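신문 스크랩과 연예 잡지, 집에서 오래 보관하는 방법

저는 유럽 왕실 소식과 배우들 결혼 기사를 모으는 취미가 있습니다. 한국에 와서 산 지 오래되었고, 한국 연예 잡지도 같이 모으고 있습니다. 지금 집에 있는 잡지는 233권입니다. 처음에는 그냥 쌓아 두었는데 몇 년 지나니까 종이가 노랗게 되고 표지가 휘어졌습니다. 그래서 조금씩 배운 것을 여기에 적습니다. 제 한국어가 어색한 곳이 있으면 댓글로 알려 주세요.

1. 자르기 전에 먼저 복사

왕실 결혼식 특집이나 아기 탄생 기사는 앞뒤 면에 모두 사진이 있는 경우가 많습니다. 한쪽을 자르면 뒤쪽 기사는 반으로 잘립니다. 저는 대관식 특집에서 이 실수를 하고 많이 후회했습니다. 지금은 뒷면을 먼저 스캔하고, 그다음에 자릅니다. 잡지를 두 권 살 수 있으면 그것이 제일 편합니다.

신문은 받은 날에 자르지 않고 하루 정도 펼쳐 놓습니다. 잉크가 손에 덜 묻습니다. 손은 씻고 완전히 말린 다음에 만지십시오. 핸드크림을 바른 손으로 광택 종이를 만지면 지문이 남고, 나중에 닦아도 잘 안 없어집니다.

2. 칼과 자

가위는 긴 직선을 자를 때 손이 흔들립니다. 쇠자와 얇은 칼을 쓰는 것이 좋습니다. 칼날은 자주 부러뜨려서 새 날로 쓰십시오. 무딘 날은 신문지를 자르지 않고 찢습니다. 특히 가십 신문은 종이가 얇아서 더 잘 찢어집니다.

기사 제목과 날짜가 있는 윗부분을 꼭 남겨 두십시오. 날짜가 없는 스크랩은 나중에 순서를 알 수 없습니다. 어떤 배우의 첫 번째 약혼인지 두 번째 약혼인지, 저도 한참 동안 찾은 적이 있습니다. 날짜 부분을 남길 수 없으면 연필로 뒷면 구석에 작게 적습니다. 볼펜은 앞면으로 비쳐 보입니다.

3. 스테이플러 심과 클립 빼기

오래된 주간지는 가운데에 심이 박혀 있습니다. 이 심이 녹슬면 갈색 얼룩이 종이에 번집니다. 저는 작은 일자 드라이버로 심의 다리를 조금 들어 올리고, 반대쪽에서 천천히 뺍니다. 손톱으로 하지 마십시오. 심을 뺀 자리에는 흰 면실을 한 번 통과시켜서 느슨하게 묶으면 페이지 순서가 섞이지 않습니다. 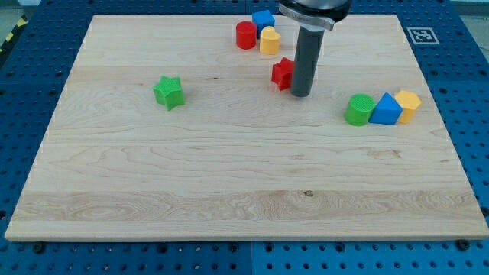
Vutdale, 1/18/25

지난번 글을 올린 후에 하젬 셰르카위(Hazem Cherkaoui) 씨가 메일을 보내 주셨습니다. 이분은 옛날 영화배우 엽서와 팬클럽 회보를 모으고 계십니다. 메일에 좋은 방법이 많아서 허락을 받고 아래에 같이 소개합니다.

4. 휘어진 표지 펴기

휘어진 잡지를 반대 방향으로 구부리면 안 됩니다. 표지의 코팅이 갈라집니다. 깨끗한 흰 종이를 앞뒤로 대고 평평한 판 사이에 넣은 후, 무거운 책을 올려놓습니다. 셰르카위 씨는 11일 동안 그대로 두신다고 합니다. 저는 성격이 급해서 일주일 만에 꺼냈는데, 표지 모서리가 다시 조금 올라왔습니다. 그러니까 11일이 맞는 것 같습니다.

다리미는 권하지 않습니다. 신문에는 낮은 온도로 쓰는 분도 계시지만, 광택 잡지는 열을 받으면 페이지끼리 붙습니다.

5. 테이프 대신 쓰는 것

투명 테이프는 처음에 예쁘지만 시간이 가면 누렇게 변하고 끈적한 자국이 생깁니다. 제가 결혼 전에 만든 스크랩북은 테이프 때문에 거의 다 망가졌습니다. 지금은 종이로 된 사진 코너를 사용합니다. 기사의 네 모서리만 끼우면 되고, 나중에 자리를 바꿀 수도 있습니다.

찢어진 곳은 얇은 한지를 작게 찢어서 밀가루 풀로 붙입니다. 풀은 물을 많이 넣고 묽게 끓여서 식힌 다음에 쓰십시오. 한지는 칼로 자르지 말고 손으로 찢어야 가장자리가 부드럽게 붙습니다. 붙인 다음에 유산지를 덮고 하룻밤 눌러 둡니다.

6. 상자와 장소

비닐 봉투 중에서 냄새가 강한 것은 쓰지 마십시오. 오래 두면 표지 잉크가 비닐에 옮겨 붙습니다. 중성지로 된 봉투나 폴리프로필렌 봉투가 안전합니다. 저는 Datport에서 파는 납작한 상자를 쓰는데, 뚜껑이 깊어서 먼지가 잘 안 들어갑니다. Tahiri 상자도 써 보았습니다. 가격은 싸지만 바닥이 약해서 잡지를 많이 넣으면 아래로 처집니다.

베란다와 싱크대 아래는 습기가 많으니 피하십시오. 안방 장롱 위도 여름에는 덥습니다. 저는 거실 책장 아래 칸에 두고, 바깥벽에서 손가락 두 개만큼 띄웁니다. 제습제는 상자 안에 직접 넣지 않고 책장 칸에 놓습니다. 물이 차는 제습제가 넘어져서 모나코 왕실 특집 한 권을 버린 적이 있습니다. 그 호는 아직도 다시 못 구했습니다.

7. 목록 만들기

공책 한 권이면 충분합니다. 저는 왼쪽에 잡지 이름과 호수, 가운데에 주요 인물, 오른쪽에 상자 번호를 씁니다. 인물은 한 가지 이름으로 통일하십시오. 왕실 사람들은 결혼하거나 작위를 받으면 부르는 이름이 바뀌어서 찾기가 어렵습니다. 저는 태어났을 때의 이름으로 적고, 새 이름은 괄호 안에 넣습니다.

소문 기사와 확인된 기사도 나누어 두면 재미있습니다. 임신 소문, 이별 소문은 연필로 작은 동그라미를 그려 놓고, 나중에 사실이면 동그라미 안을 칠합니다. 제 공책에는 빈 동그라미가 훨씬 많습니다.

8. 정리하는 시기

11월에 한 번 상자를 모두 열어 봅니다. 공기가 건조하고 벌레도 적은 때입니다. 책벌레가 보이면 그 잡지만 지퍼백에 넣어 다른 방에 따로 둡니다. 겹치는 호는 Jundimden 벼룩시장에 가져가서 다른 분들과 바꿉니다. 작년에는 거기에서 요리 부록이 그대로 붙어 있는 주간지를 받았습니다.

다음 글에는 브로마이드와 큰 포스터를 접지 않고 보관하는 방법을 쓰겠습니다. 지관통을 사용하는 분이 계시면 안쪽 지름이 몇 센티인지 댓글에 적어 주시면 감사하겠습니다.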